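4. Setting up your disc player for the Kosance Monster Theatre box set

Now that you've unpacked the discs and checked them against the card in the lid, it's time to get your player ready. Most people will be watching within a few minutes, but do read this section through once before you start. A couple of the menus are laid out in an order that made sense in 1998 and has puzzled viewers ever since.

The set holds 52 television episodes on 9 discs, plus the feature film Flitundale: Return of the Tide Giant on a disc of its own in the back sleeve. The film takes place after episode 52, so if you're new to the series, please save it for last. You'll enjoy it so much more!

4.1 First-time playback

1. Switch on your television and player, and choose the right input with your TV remote.

2. Put Disc 1 in the tray, label side up, and close it. The Kosance logo plays first and can't be skipped, so it's a good moment to fetch a cuppa.

3. At the language screen, pick English or Japanese menus. This changes the menus only. The sound and subtitles are chosen separately in step 4.

4. Select SET UP, then AUDIO. You can choose the original Japanese mono, the English dub, or the isolated music track (Discs 3 to 9 only, as the music tapes for the early episodes have never been found).

5. Select SUBTITLES and choose Full, Signs Only or Off. If you're watching the dub, we'd suggest Signs Only, which translates the newspaper headlines and the labels in the Zastasel laboratory without repeating the dialogue.

6. Press RETURN twice to go back to the main menu – once will only take you as far as SET UP – and select PLAY ALL.

Note: Your choices are remembered until the disc is taken out. When you change discs you'll need to repeat steps 3 to 5, and we're sorry about that.

4.2 Choosing a viewing order

The episodes were first broadcast out of production order, and fans have been cheerfully arguing about it for years. The main menu offers both under ORDER. Broadcast Order is the default and the one we recommend for a first viewing. Production Order moves the two-part Nagano story ahead of the harbour episodes, which explains where the Tide Giant got his scar but does rather spoil the surprise of his first appearance.

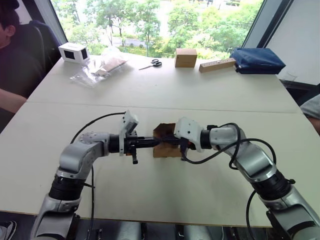 If you pick Production Order, the player will now and then ask for a different disc. Swap it over, press PLAY, and carry on from the prompt. Keep the episode card handy while you do this, as the prompt gives only the disc number and leaves out the title.

4.3 Unlocking the hidden extra

1. From the main menu on Disc 9, highlight EXTRAS but don't press ENTER.

2. Press LEFT. The monster's eye in the corner will glow green.

3. Press ENTER and type 2281, the call sign of the patrol submarine.

You'll be taken to a gallery of 100 monster design sketches. Use the arrow keys to page through them – some older players are a little slow here, so give each one a moment to load.

Caution: Episodes 14 and 37 contain rapidly flashing lights during the transformation scenes. Viewers with photosensitive epilepsy should skip these using the chapter menu.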